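Cereal going stale before the bag is half gone
Board: Kitchen & Pantry
Replies: 7

flulano
I live alone and I am losing a war with cereal. Open a box, have two bowls, get busy, and by the time I come back it has the texture of a welcome mat. I've tried a clothespin. I've tried folding the bag down and giving it a stern look. What do you people do?

peng66
Airtight tub. Pour it in the minute you get home. I've done this for 23 years and have eaten no welcome mats.

Tatby
Tubs are a scam sold to people who enjoy washing tubs. Roll the bag tight, squeeze the air out, one binder clip. Same result and you still have the box to read at breakfast.

peng66
You read the box?

Tatby
Every morning. The maze on the back is not going to solve itself.

Selim Coşkun
Where do you keep it, flulano? If the answer is on top of the fridge or next to the stove, there's your trouble. Warm, steamy spots will beat any clip.

flulano
Next to the kettle. I see where this is going.

statico
Move it away from the kettle, yes, but I have to side with Tatby on tubs. I bought a set of 6 and two lids warped in the dishwasher, so now I own four tubs and two bowls with ambitions. Also you can crisp stale flakes on a baking sheet in a low oven for a few minutes. Let them cool before you judge them.

peng66
The lids say top rack only. They always say top rack only.

statico
I'm a bottom rack person, peng. We've been over this in the dish drainer thread, all 455 posts of it.

Selim Coşkun
Buying the smaller box would help too. I know it costs more per ounce, but you're throwing out half the big one, so you can do that math yourself. I keep mine upright on an open shelf well away from the sink, and I don't open a second box until the first is finished.
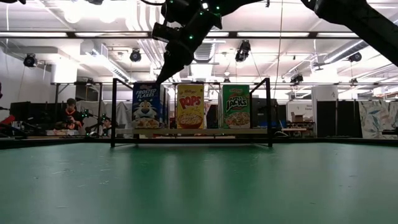

My wife considers that last rule optional, so we usually have three open by April.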